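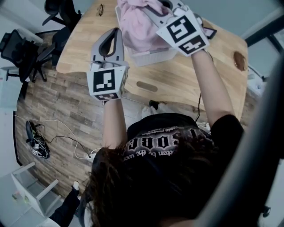 4 Setting up the drying rack and first use

4.1 Before you start

This section covers assembly of the Staketti wall-mounted drying rack, connection of the Perkel extractor unit and the first drying cycle. Section 3 (choosing a wall and marking out) must be completed first. The rack must not be fixed to plasterboard without the cavity anchors supplied in bag C.

Tools needed: cross-head screwdriver, 8 mm masonry bit, spirit level, pencil, tape measure. A second person is needed for steps 5 and 6.

CAUTION: Isolate the electricity supply to the room before drilling. Check for buried pipes and cables with a detector.

4.2 Fitting the wall rail

1. Hold the wall rail against the pencil line with the printed arrow pointing up. The outer fixing holes are 1026 mm apart, centre to centre.

2. Mark all fixing holes through the rail. Put the rail down and drill each hole to a depth of 50 mm.

3. Clear the dust from the holes and push in the wall plugs until they sit flush. In tiled walls, push the plugs past the back of the tile. A plug that expands inside the tile will crack it.

4. Fix the rail with the long screws from bag A. Leave each screw half a turn loose, check the rail with the spirit level, then tighten from the centre outwards.

Note: The rail has slotted holes at both ends. These allow 3 mm of correction. If the rail is further out of level than this, drill again at a new height at least 40 mm above or below the first holes.

4.3 Hanging the frame

5. With one person at each end, lift the folded frame and hook it over the rail. Both hooks must drop fully behind the lip.

6. While the second person supports the frame, fit the two locking pins from below. Each pin clicks when seated. Pull down firmly on the frame to check.

7. Unfold the arms until the side stays lock. If a stay does not lock, fold the arms back and repeat. Do not force it.

WARNING: Do not let children hang from the arms. The rack is designed for laundry only and will not bear the weight of a person.

4.4 Connecting the extractor

The extractor is optional. If it has not been supplied, go to 4.5.

8. Fit the collar to the duct outlet with the seal facing the wall. The collar takes rigid or flexible duct of 100 mm internal diameter. The older 116 mm duct needs the reducer listed in Section 9.

9. Secure the duct with the band clip. Keep the run as short as possible and avoid sharp bends.

10. Have the unit wired to a fused spur by a qualified electrician. The wiring diagram is inside the front cover of the unit.

11. Restore the supply and press the test button. The lamp shows green and the fan runs for one minute. A flashing amber lamp means that the duct is blocked or the flap has not opened. See Section 8.

4.5 Loading

12. Spin the laundry at the highest speed allowed by the care label. The rack has no drip tray.

13. Place heavy items, such as towels and jeans, on the bars nearest the wall. Place light items on the outer bars. The limit for each bar is 8 kg, evenly spread.

14. Leave a finger's width between items. Thick seams and waistbands should hang free of the bar below.

Note: Small items such as socks can be hung from the clip strip. Slide the strip on to the end of any bar until it stops.

CAUTION: Do not load only the outer bars. This puts an uneven strain on the side stays and may bend them.

4.6 First cycle

15. Set the dial to 2 and close the door of the room. Leave the gap beneath the door clear so that air can enter.

16. A faint smell from the motor coating is normal during the first cycle. If it continues after the third cycle, switch off at the spur and contact the supplier.

17. At the end of the cycle, feel the waistbands and collars before folding. If these are damp, run a further cycle on setting 1.

4.7 After the first week

Check the rail screws and tighten any that have worked loose. Wipe the bars with a damp cloth and mild soap. Do not use bleach, wire wool or cream cleaner on the coated parts. The extractor filter needs no attention until the first service (Section 7).

Section 4 revised November 7, 2023. Replaces all earlier versions. Text: Annick Royer. Checked: Ulises Pacheco.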